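How to Sort a Heap of Plastic Baskets Into Something You Can Live With
Filed under: Shelves and Closets
By Eilif Holmgren

Every house breeds plastic baskets. You buy one for the bathroom, it moves to the pantry, a second appears to keep it company, and by March you own enough slotted plastic to fence a small goat. This page covers getting them cleaned, matched and put to work.
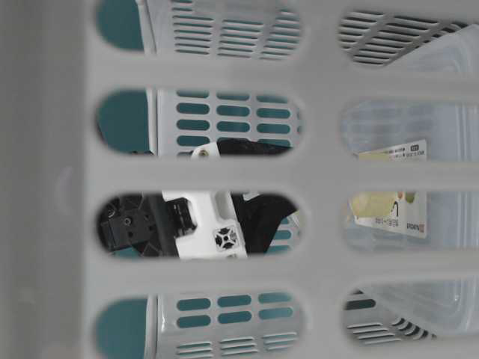 Reading time: 2 minutes

What you need: dish soap, an old toothbrush, a towel, masking tape, a marker and a table you don't mind losing for 47 minutes. That was my time, with one break to argue with a lid.

Step 1. Empty everything. Yes, the one with the batteries too. Tip the contents into a box and promise yourself you'll deal with it later. We both know how that goes, but the box is at least one thing instead of several.

Step 2. Look at the holes. People choose baskets by color and then wonder why their pens fall out. Big rounded openings, like the ones in a gray basket wall, are fine for towels, bread bags and anything else fatter than your thumb. Small slots will hold clothespins and the sort of cable you're keeping for a device you threw out.

Step 3. Wash them. Warm water, a squirt of soap, toothbrush through each slot. My Skaltamell had been under the sink for six years and had grown a kind of felt. Skip the dishwasher unless the bottom of the basket says otherwise. I once put a Staltico through on the hot cycle and now own a Staltico-shaped bowl.

Step 4. Check the handles. The white shopping-style kind has a rim with little molded hinges, and those tend to go before anything else does. Swing each handle up and down a couple of times. If it pops out, press it back in with both thumbs. If it pops out again, retire that basket to a shelf, where it will never be carried and can keep its dignity. 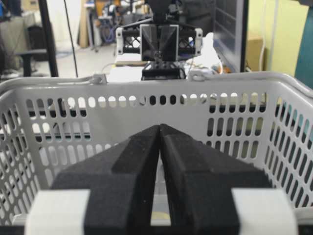 Step 5. Nest by shape, then by size. Straight-sided ones refuse to stack, so stand those side by side. Sloped ones will slide into each other happily, and sometimes permanently. A strip of folded paper towel down the side stops them from locking. If you're past that point, run warm water over the outer one and twist.

Step 6. Give each basket one job and write it on tape. "Misc" isn't a job. I allow myself two exceptions, both in the hall closet, both labeled "Sikora" after the brand on the bottom so it looks deliberate.

Step 7. Line the ones with small stuff in them. A sheet of thin cardboard cut to the floor of the basket will do it. The Staltel liners are nicer and cost more than the basket did.

Leftover baskets go by the front door with a note. Mine were gone by 6 in the evening, and so was the towel I'd dried them on.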